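Sonitz 2.0 is out, and it can finally cope with glass

Sep 7, 2025

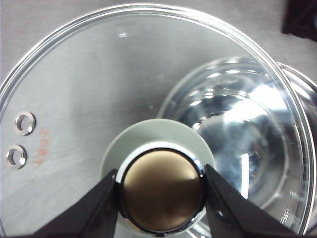 I've been waiting for this one since the spring, so forgive me if I gush a bit. The Sonitz grasp planner reached version 2.0 this week, and the big change is how it deals with see-through things. Glass has been the bane of my life on the Devville kitchen bench. The depth camera looks straight through it, reports the table underneath, and the planner cheerfully sends the arm off to a spot in mid-air (or, on a bad day, well below where it ought to stop).

The new release doesn't try to rebuild the whole shape from depth any more. It looks for the bits it can trust – a knob, a metal ring, a solid handle – and plans the grip from those, then works out how much room the rest of the object needs on the way up. With a pan lid that means closing on the knob from both sides and treating everything out to the rim as a no-go area for the arm and anything else nearby.

Heino Jaunzems, who wrote most of the new perception code, told me the hard part was reflections. A shiny ring throws off bright patches that move as the wrist camera moves, and the old version kept taking those for edges. Now it compares several views on the approach and throws away whatever slides about too much. He tuned it on 310 recorded approaches, most of them collected in August, and I gather he's heartily sick of lids.

The other thing I love is the slower close. Once both fingers report contact, the controller waits and checks that the forces match before it lets the lift begin. If they don't, it opens up, shifts over and has another go. You can set the number of retries yourself; the default is 2, and I've left it there.

It isn't all roses. Planning takes longer with the extra views, and on my elderly workstation I noticed it straight away. Stacked glass is still a muddle too, so if you've got a bowl sitting under a lid you'll want to give the planner the bowl's outline by hand. Thu Thân is working on that for the next release and says she'd be glad of recordings from anyone with a cupboard full of the stuff.

Upgrading was painless for me, apart from the config file. The old grip_depth setting has gone and there are 9 new ones in its place, all explained in the release notes. If you run Sonitz through the Nallness bridge you'll need to update that first, or it simply won't find the arm. Gebreyes users can carry on as they are – the plug-in has already been patched.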